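**Skadura** is a former farming estate on the Pelier river, founded by settlers from Fliltano who had been promised meadow and were given marsh. The original grant covered 347 acres, nearly 90 of them under water for most of the year.

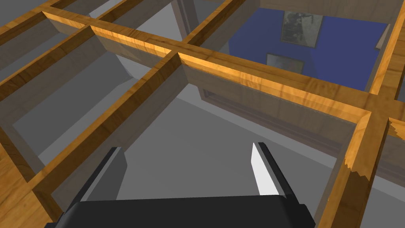

The estate passed through five owners, four of whom tried to drain it. The last, the Manalastas family, gave up on wheat and kept geese, and did rather well. Their ledgers record sales, floods and a long quarrel over a gate.

The farmhouse burned down one December and was rebuilt on higher ground, a step its neighbours had been recommending for generations.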